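Talura starter set: is it worth it for an eight-year-old?

bromport_dad, 2/7/19
Forty quid, 146 pieces, and the marble still jams at the second bend.
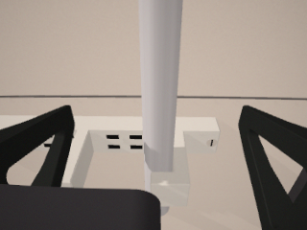
Mine has moved on to the cardboard box.

yeh_fan
Sand the bend. Ours runs fine.
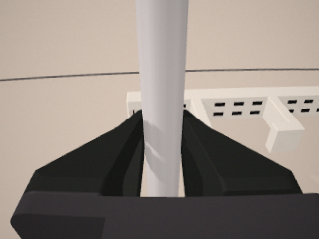 Re: Sand the bend

bromport_dad
I'm not sanding a present.

arnport_lil
Disagree with both of you. Buy the Yeh track instead.

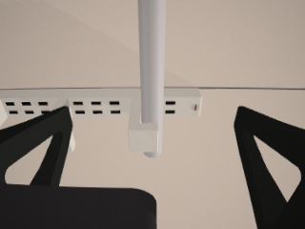

It's dearer, mind, and the instructions are all in arrows.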